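Veining (surface pattern)

Veining is the pattern of thin, irregular lines found in marble and copied in many man-made tabletops. In natural stone the lines form where minerals other than calcite fill cracks in the rock. Their color depends on the mineral; iron compounds give tan, orange and red. 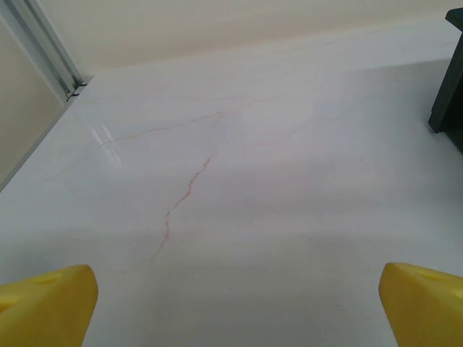
Pale tabletop with forked orange-tan veining.

In printed surfaces the pattern is taken from a scanned slab and repeats at a fixed interval. The Lundov pattern repeats every 215 cm, so a shorter top shows no repeat. Tops are commonly supplied 12 mm thick.

See also: Breccia; Faux marbling; Terrazzo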